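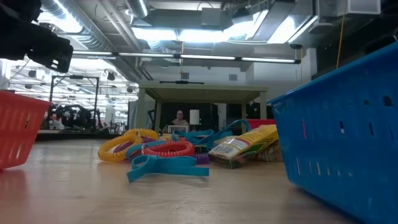 How to Run a Neighborhood Toy Swap

I have hosted the Brerncombe toy swap every January since my oldest was in preschool, and it is still my favorite morning of the winter. Kids walk in with a bag of things they stopped playing with months ago and walk out with a bag of things they can't wait to get home and try. No money changes hands, the grown-ups drink coffee and catch up, and most of us end up with a little more closet space (most of us!). People keep emailing me to ask how to start one, so I finally wrote the whole thing down.

What you need

One big room with tables
Bins, baskets, or boxes for small stuff
Masking tape and fat markers
Two colors of tickets, or scraps of colored paper
AA and AAA batteries and a small screwdriver
Zip bags in sandwich and gallon sizes
Wipes and a couple of old towels
Somewhere to take the leftovers

Pick a room and a time

You want a space with good light, a door wide enough for a stroller, and more tables than you think. Libraries, school cafeterias, and church basements are all good bets. Our first one was in my garage and it was freezing, but it worked fine, so don't wait for the perfect room.

Mornings are best. I open the doors for drop-off at 9:00, close drop-off at 10:15, and start the swap itself at 10:30. Those fifteen minutes in between are precious. If you let people shop while others are still dropping off, the early families get everything good and the late ones get a puzzle with no box.

Allow two hours for the whole event if your group is small. Our biggest year we had 31 families and ran until after lunch, and I would have liked one more pair of hands on the board game table.

Write the invitation

Keep it short and be very clear about what to bring. Mine says:

Bring clean, working toys, games, puzzles, and dress-up stuff your kids are done with. All the pieces, please! Tape a note to anything that's missing a part. No stuffed animals, no car seats or cribs, no toys with loose magnets. Leave the really huge things at home and post a photo on the big items board.

The stuffed animal rule gets me complaints every time, and I'm sticking with it. The first year we allowed them we took in a mountain and sent home maybe a tenth of it. If your group loves plush, give it a table in a different room and good luck to you.

Do check for recalls before you set out anything meant for babies. You can look up the brand and model on your phone while you sort. If there's no label left on it and you can't figure out what it is, I'd leave it out.

Choose a ticket system

There are lots of ways to do this and I have tried most of them.

Free-for-all. Everyone takes what they want. Lovely with five or six families who know each other. Past that it gets grabby.

One for one. Each item you bring gets you one ticket, each ticket gets you one item. It's simple, but a plastic whistle counts the same as a train set, and kids notice that very quickly.

Two colors. This is what we use now, and I love it. Yellow tickets are for small stuff, green tickets are for everything else. Bring a handful of small things and you get a few yellows, bring a board game and you get a green. Daniyal Rind came up with the exchange rate we still use, five yellows for a green, and he guards the ticket jar like a hawk.

Whatever you pick, hand every child a couple of starter tickets at the door, including the kids who came with nothing. I don't make a thing of it. They're just in the envelope.

Set up the tables

Sort by kind of toy and skip ages. I used to label tables "3 to 5" and "6 to 8," and then the eight-year-olds who still adored the wooden food were too embarrassed to go near it. Now the signs say Building, Pretend, Puzzles, Games, Art, Outside, Baby, and Little Stuff.

Put Baby as far from Little Stuff as the room allows. Crawlers are fast, and half of Little Stuff is a choking hazard.

Set Games along a wall with chairs in front so people can open boxes and look inside. Puzzles go next to Games. I ask each family to count the pieces at home and write the number on a strip of tape on the lid, and a surprising number of them do it.

Little Stuff needs its own plan. Bracelets, erasers, party favors, bouncy balls, tiny figures, all the things that live at the bottom of a backpack. Kids will dig through this table longer than any other, so give it room on all sides. Shallow containers beat deep ones, since things on the bottom of a deep tub stay there all day. Let them tip things out onto the table! It looks messy and they see so much more. Just sweep through every so often and put the wanderers back.

Sort during drop-off

Station one person at the door to greet and hand out tickets, and at least two people behind them to check and carry. Sadia Arain taught me her three-pile trick and it has saved us so much dithering: ready, needs a minute, no thank you.

Ready goes straight to a table.

Needs a minute goes to the fix-it corner. Wipe it, test it, tighten a screw, put in fresh batteries, bag up the loose pieces. If it takes longer than a minute or two, move it to the next pile.

No thank you goes back to the family, politely, before they leave the door. Please don't skip this. Otherwise you will be the one driving home with a box of dried-out markers and one roller skate.

Start the swap

Gather the kids at the door and go over the rules out loud. Ours are: walk, look with your hands open, try it before you trade for it, and put it back where you found it if you change your mind.

Then send them in by groups. We let the youngest go first with a grown-up, and everyone else follows a few minutes later. For the first round each child can spend up to two green tickets. After twenty minutes the limit comes off. That one small rule changed the whole mood of our swap, because the kids slow down and really look.

Expect a few standoffs over the same toy. Rock paper scissors, best of three, and the runner-up picks next. Works like a charm nearly every time.

Expect a few tears, too, usually from a child who has just spotted their own old dump truck in somebody else's arms. We keep a "changed my mind" rule for this. Until the swap starts, you can take back anything you brought. Once it starts, it's gone. Tell them that at drop-off and tell them again.

Deal with the leftovers

Line this up ahead of time. Call whoever you plan to donate to and ask what they take, what condition it needs to be in, and when someone will be there to receive it. Plenty of places turn down toys right after the holidays because they're full.

We pack by table, so Puzzles stay with Puzzles, and write what's inside on two sides of the box. Last time we had 14 boxes left over. They fit in Ute Kleinschmidt's van with the seats folded down, with just enough space for Ute.

Broken things that slipped through go home with me and I strip them for wheels and screws. My kids have built some very odd vehicles that way.

A few extras worth trying

A trade-up table where an older kid shows younger ones how to play the games that came in. Ours ran it for a full hour and didn't want to stop.

A book cart. No tickets needed.

A big items board with clothespins, for play kitchens and bikes and anything else that won't fit through the door. Write a first name and a phone number on each photo.

Snacks that don't leave crumbs or orange dust. Grapes (cut up for the little ones), cheese sticks, pretzels if you must.

If you run one, tell me how you did your tickets. I'm always looking to tinker with ours, and I already have my eye on a third color for next January.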